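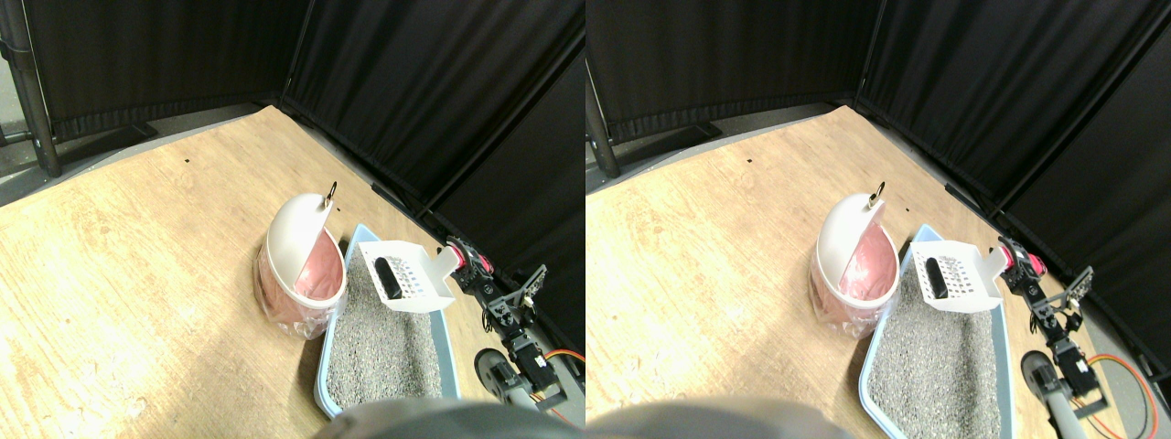 Litter bench at Kestinora, scoop across the box.

Wednesday, January 17, 2024

Open day at Kestinora, and what a good one! I got to the litter bench early and stayed 2 hours, way past my slot (Hunden stand had to wait). Small bin, litter box, slotted scoop, black curtains on two sides. Would love to copy the curtains at Irgate. 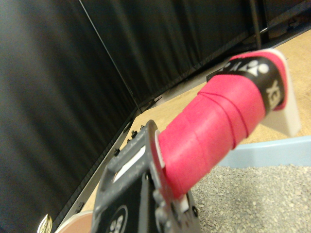
Grip is what I came for. Ours slips on thin handles and I've been fighting it since November. On their bench a handle is wrapped in bright pink overgrip tape, spiral bands like on a racket, so I'm ordering 3 rolls to try on the Were tools. Ask them about finger pads too!

Last updated: 14 days ago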